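Bench Tips for a Two-Arm Build
Shop Notes, Melluvness Workshop
Posted 3/18/23 by Ginette Aubert

These are notes from putting two arms on one table in a shared shop. Most of it applies to any small arm you bolt to a bench, kit or homemade.

The table

Use a heavy top. We started on a folding table and the whole thing swayed every time an arm stopped short. A butcher-block top doesn't move much and it takes screws well. Sand and oil it before anything gets mounted. Doing it later means working around bolts.

Check the top with a long level in both directions and shim the legs. Check again after a week. Concrete floors in old buildings are rarely flat, and ours slopes toward the drain.

The frame

Black aluminum extrusion costs a little more than plain but throws less glare back at a camera. Cut all the pieces in one session with the same stop on the saw. Square the corners with clamps, then tighten each bolt a bit at a time, going around the rectangle twice.

Add diagonal struts. Without them our frame flexed enough to spoil the positions we had saved. Put the T-nuts in before you close the ends, and drop in a few spares while you're at it. You will want to add a bracket later.

Cables

Leave a loop at every joint that bends. Run the arm by hand through its full travel with the power off and watch the cable, especially at the wrist. If it pulls tight anywhere, start over with a longer loop. Hook-and-loop ties are better than zip ties until the layout is final, and you can reuse them.

Label both ends of every cable. We use masking tape and a paint pen. Left arm gets L, right arm gets R, then a number.

Keep the power supplies off the tabletop. Letden, who share the back half of the shop, screw theirs to a board under the bench, and we copied that.

First moves

Set the speed to 10 percent for the first day. Run one arm alone, then the other, then both. Keep the stop button where you can hit it without reaching over the table.

Count your cycles. We check every bolt on the frame at 200 cycles, again at 500, and then every 2,000. The gripper screws work loose first. A drop of removable threadlocker helps.

Things to practice on

Toy food is cheap and light, and a dropped piece does no harm. Pick a mix of shapes. Round pieces roll away from the fingers, long ones turn as they're gripped, and anything with leaves gives the arm a choice of bad places to grab. A clear tub is harder than a colored one if you're using a camera, so practice with both.

A piece of cloth is worth adding once the hard pieces go well. Crumple it differently each time.

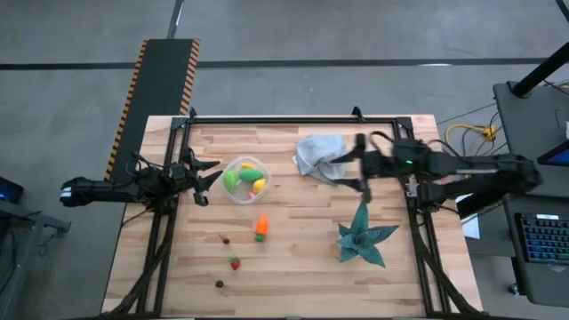 Both grippers open, with the tub of toy food, the carrot and the gray cloth on the table.

Put the laptop on its own desk. Vibration from the arms is hard on a machine sharing their table, and coffee ends up next to laptops.

At the end of the night

Park both arms, cut the power at the strip, and wipe the top with a dry rag. Loose toys go back in the tub. Write the cycle count on the card for the next person.

Still to do: a better mount for the overhead light, and rubber feet for the Kerberg bench.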